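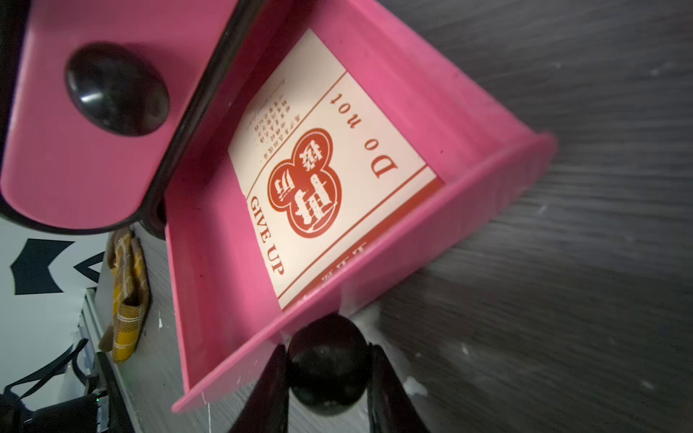 Wrist view at the box station, Cellska open day

Home Forums Events Gallery Search Log in

Open day at Cellska, anyone else go?

benchvise41
Posted 20 March 2020

Got back from the Cellska open day and wanted to write it up before I forget. They had 6 stations running. Most of the crowd stood at the big palletizing cell by the door, but I spent most of my time at the small arm on the gray table. The job was handling a pink plastic box with a hinged lid and a card inside. The gripper comes in low at the near lip of the box. There is a screen next to the station with the wrist camera on it, so you see what the arm sees.

The card has "Do not" and "GIVE UP" on it in red-orange, with some Chinese characters in a red clover shape between them. Good motto for anyone who has tuned a gripper.

The staff said the arm is run by a Sovus controller. They answered every question I had except the price.

tolstack
I was there in the morning. Agree the small station was the best one. I watched it for a long time and I have to say I was less impressed than you. It was slow. If I put that on our line I would be fired by lunch.

benchvise41
It was slow, yes. I don't think speed was the point. The boxes we get in are never in the same place twice and our fixed setup can't deal with that.

mk_feeder
Was it really finding the box by itself, or was the box placed on a mark on the table? That makes all the difference. I saw a demo at Alcantara last year where everything was taped down.

tolstack
I didn't see any tape. But the same guy reset it after each run and he had done it all day, so he knows where it works. I asked if I could put the box down myself and was told no.

benchvise41
I asked too, in the afternoon, and they let me turn it a bit. It went to the near edge again. So maybe it depends who you ask.

tolstack
A bit is not a test. Turn it all the way around so the lid is on the other side and then I'll believe it.

gray_rail
What about the lid? It's open in the wrist view. Does the arm open it or does a person? That round black knob looks like it would be easy to slip off of. It's smooth and domed, nothing flat to grab. I would want a tab there.

benchvise41
Lid was open whenever I looked. I didn't think to ask.

mk_feeder
Shiny black knob is also bad for a camera. We had black glossy parts on a Prendau feeder and the vision lost them any time the lights changed. We ended up putting matte stickers on 210 of them by hand.

gray_rail
Pink on a dark table is about the easiest thing you can give a camera though. Try it with a gray box.

tolstack
That's my point. It is a nice demo. I would not call it ready.

benchvise41
Fair enough. I still think it was worth the drive. The coffee was free and they let you get close to the equipment, which most places don't.

palletjack2000
Are they doing another one? I missed this.

benchvise41
They said April if they can, nothing fixed. Sign up on the sheet at the front desk or send them an email. I'll post here if I hear a date.

gray_rail
If you go, ask about the lid.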